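# Learning to drive in my second country

When I came to Maltham I had been driving for almost ten years at home, so I thought the exam here would be only a formality. I failed it 2 times. The first time I stopped too long at a crossing where I had the priority, and the second time I didn't stop fully at a red sign on Bollemix Road.

After this I took lessons with Dwight Bouchard, a patient man with a very old car. He told me that I drive well but I look only with my eyes and never with my head. The examiner has to see the head move - I found it a strange theater, but I practiced it for 30 days, even when I was walking to the bakery.

The handbook was the harder part for me. I knew all the rules in my own language, and then I had to learn words like "yield" and "shoulder", which for me was a part of the body. I wrote them on small papers and put them on the fridge.

On a Thursday in July I passed. The fee was 589 in total with all the lessons, more than I had planned, but I don't regret it. On Sunday I drove alone to the lake, with the radio off and both windows open, and I was back before dark.

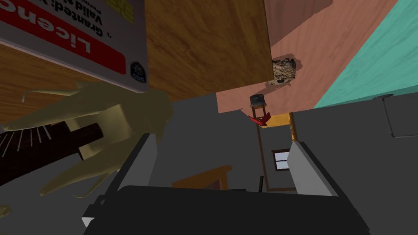
Next month I want to try the highway to my cousin's town, if she promises to have a parking place for me.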